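Section 4. Desktop Power: Setting Out, Checking and Connecting

Lilcombe Workbench Guide, document 809
Revised 2026-01-12

4.1 Scope

This section covers the portable power items used on a Lilcombe bench: power strips, the round multi-socket hub, plug adapters, square chargers and their cables. Fixed wiring and wall outlets are covered in Section 3. Labeling and storage are covered in Section 5.

Read the whole section before plugging anything in. Steps 4.3 through 4.5 are done with all items disconnected from the wall.

4.2 Before you start

You need:

Bench top, cleared of papers and liquids
Dry lint-free cloth
Soft brush, nonmetallic
Reusable cable ties
Rating sheet (inside back cover of this guide)

CAUTION: Do not clean sockets with a damp cloth, spray or metal tool. Brush only, with the item unplugged.

CAUTION: Do not connect one power strip to another, or a hub to a power strip. Each goes to its own wall outlet.

4.3 Setting out

1. Unplug every item from the wall and from each other. Pull by the plug body, never by the cable.

2. Place power strips toward the back of the bench top. Lay them with the sockets facing up so that each opening can be inspected.

3. Place the square chargers to one side. Leave their cables attached if they are fixed to the charger.

4. Place the round hub near the front. Plug adapters may stay seated in the hub at this stage. They are removed in 4.4.

5. Keep each coiled cable next to the item it belongs to. If a cable cannot be matched to an item, set it aside and go on. See 4.7.

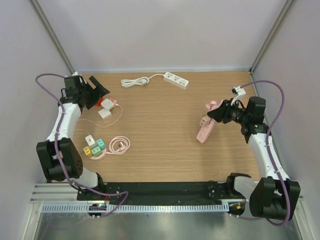 Figure 4-1. Power strips, square chargers and round hub with plug adapters on the bench top.

Note: Colors differ between supply batches and do not indicate rating. A pink strip and a white strip may carry the same rating or different ones. Always read the rating plate on the underside.

Note: Benches delivered before August may have been supplied with the Barreto strip in place of the Lilcombe strip. The procedure is the same. The Barreto strip has a separate entry on the rating sheet.

4.4 Inspection

Inspect one item at a time and return it to its place before taking the next.

Power strips

1. Turn the strip over and read the rating plate. Compare it with the rating sheet. If the plate is missing or cannot be read, do not use the strip.

2. Look into each socket. Reject the strip if there is browning, melted plastic or a loose contact.

3. Run the cable through your fingers from the strip to the plug. Feel for cuts, flat spots and stiff sections.

4. Check that the cable is held firmly where it enters the housing. No inner wires may be visible at this point.

Round hub and plug adapters

1. Remove the adapters from the hub, pulling each one straight out. Do not rock them from side to side.

2. Inspect the hub sockets as for power strips.

3. Check the pins of each adapter. Bent pins are not to be straightened. Discard the adapter.

4. Refit only the adapters needed for the equipment in use. Push each one fully home — a gap between the adapter and the hub face means that it is not seated.

Square chargers

1. Check the case for cracks and the seams for separation.

2. Check the output cable at both ends. Fraying usually starts within a thumb's width of the plug.

3. Read the output rating and confirm that it suits the device to be charged.

4.5 Cables

Cables for the smaller round units are supplied coiled and held with a twist tie. The tie is for transport only. Remove it before the unit is put into use, even when the full length of the cable is not needed.

1. Hold the unit by its sides and let the cable hang free. Do not lift the unit by the cable.

2. Untwist the tie. Do not cut it with a blade against the cable jacket.

3. Uncoil the cable by turning the bundle, so that it comes off without kinks.

4. Lay the cable flat on the bench top and leave it for 17 minutes to relax.
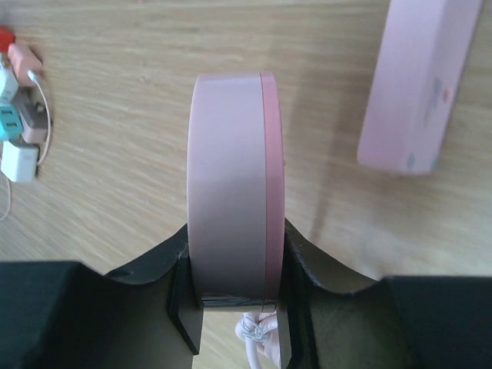
5. Inspect the full length, paying attention to the part that was under the tie. A light crease in the jacket is acceptable. A crease that shows a change of color or exposes the inner layer is not.

6. Take up spare length in wide, loose loops. Secure with a reusable tie, closed loosely enough that the loops can still slide.

CAUTION: A tightly coiled cable under load can overheat. Never run a power strip with its cable bundled.

4.6 Connecting

1. Confirm that the switch on each strip, where fitted, is off.

2. Add up the ratings of all devices to be connected to the strip. The total must not exceed 1,858 watts, or the figure on the rating plate if that is lower.

3. Connect the devices to the strip.

4. Connect the strip to the wall outlet, then switch on.

5. After 70 minutes of normal use, touch the housing of the strip and of each charger with the back of the hand. Slightly warm is normal. If any housing is uncomfortable to touch, switch off at the wall and repeat 4.4.

Note: Heaters, kettles and soldering stations are connected directly to a wall outlet. They are not included in the total in step 2 and are not to be run from a strip or hub.

4.7 Unmatched and rejected items

Put unmatched cables in the gray Flellton tray with a tag showing the bench number. They may be claimed by another bench. Do not try a cable in different units to see which one it fits.

Rejected items are tagged DO NOT USE and sent to the Skustthorpe stores with a completed return slip. Cut the plug off a rejected strip only if the stores ask for it — some are returned to the supplier whole.

Replacement parts are ordered by part number from the list in Section 9. Plug adapters are ordered singly. Round hubs are supplied without adapters.

4.8 Inspection intervals

Power strips and hubs: every three months
Plug adapters: each time they are refitted
Square chargers: every six months
Cables: with the item they belong to
Any item that has been dropped or exposed to liquid: before further use

Record each inspection on the bench card. Initial the entry and write the section number beside it. Cards are replaced when full; keep the old card in the pocket behind the new one.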